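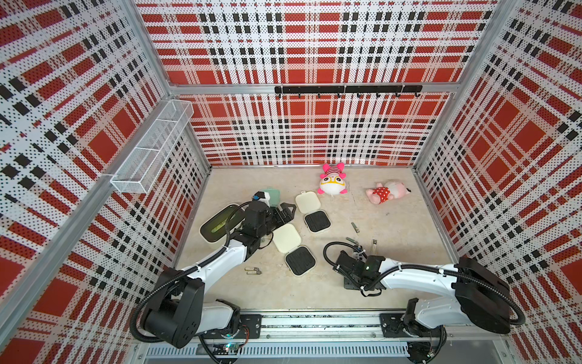 Im Januar habe ich mir vorgenommen, den Kleinkram loszuwerden, der sich bei uns in jeder Schublade sammelt. Nagelknipser zum Beispiel. Man kauft einen, findet ihn nicht wieder und kauft den nächsten. Inzwischen liegen zwei solche Knipser da, dazu silberne Anhänger in Schlüsselform und zwei aufgeklappte Etuis mit cremefarbenem Deckel. Die Plüschtiere weiter hinten, das Schwein im gepunkteten Kleid und das weiße mit der gelben Brille, gehören nicht zum Kleinkram. Die bleiben.

Meine Regel ist einfach: Was kleiner ist als eine Hand, kommt in einen Behälter mit Deckel. Offene Schalen habe ich lange genug ausprobiert, darin landen nach kurzer Zeit Kassenzettel und Batterien. Stojan Kadrić, mit dem ich früher in Brollton gewohnt habe, sortiert nach Räumen. Ich sortiere nach Größe -- das geht schneller, und ich muss nicht überlegen, ob eine Nagelschere ins Bad oder in die Reisetasche gehört.
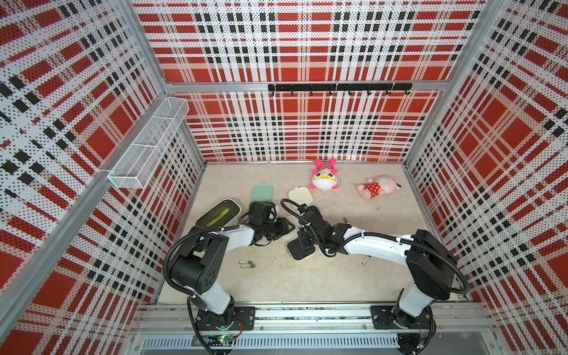
Bei den Behältern bin ich bei rechteckigen und quadratischen geblieben. Runde lassen lauter Lücken im Regal. Farblich passt bei mir wenig zusammen, Olivgrün neben Mintgrün, aber so weiß ich immerhin, welcher Deckel wohin gehört. Beschriftet habe ich bisher nichts.

Für die Schubladen im Flur habe ich einen Abend gebraucht, etwa 23 Teile sind weggekommen. Den Rest hat Blagoje Janevski mitgenommen, vor allem Kabelbinder und Schrauben. Als Nächstes ist das Nähzeug dran. Das liegt noch in einer alten Keksdose und ist komplett verheddert.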